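Bedroom light and the 3 a.m. problem

13/01/2019

I have kept a sleep log for 313 nights. The columns are lights out, wake time, number of wakings, room temperature and a light reading taken at the pillow. The log started in July, a year and a half ago, with gaps for travel, and I now have enough rows to say something about light.

The first set of readings came from the apartment in Bramorcombe, where the bedroom faces a parking lot with two sodium lamps. With the original blinds closed the meter read 3 lux at the pillow. A full moon on open ground is well under 1 lux, so this is a bright room by any outdoor standard, even though it felt dark to me after a few minutes.

I replaced the blinds with a Rissanen blackout roller, cut to the width of the recess. The fabric itself passes nothing I can measure. The leak is at the sides, where the roller needs clearance for its brackets – 14 mm on the left and 17 mm on the right in my case. Most of the light that gets past goes up and bounces off the ceiling. I fitted Talletti side channels, which are plain aluminum U-sections with a brush strip, and the meter dropped to its floor and stayed there.

What remained was indoors. The smoke alarm has a green indicator. The router had four, now taped. The charger on the nightstand glowed blue and has been moved to the hall. The gap under the door passes light whenever someone uses the bathroom, and a draft strip fixed that for the price of a sandwich.

On wakings, the log is less tidy. Summer improved a lot after the channels went in, mostly at the early end of the morning. Winter barely moved. Temperature tracks the winter wakings better than light does, and I should have logged humidity from the start.

For hotels none of this hardware helps, so I carry a mask. I tried a contoured one from Darkedeck and went back to a flat one, which packs smaller and doesn't shift when I turn over.

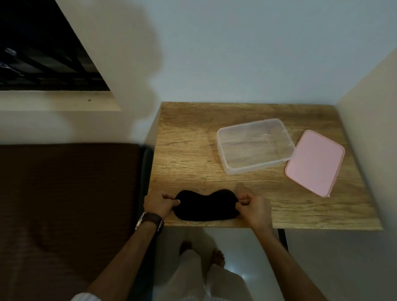 The next change is the thermostat schedule. I plan to drop the overnight setting by one degree at a time and hold each step for 14 nights, with the blind and channels left alone. Humidity goes in the log from tonight.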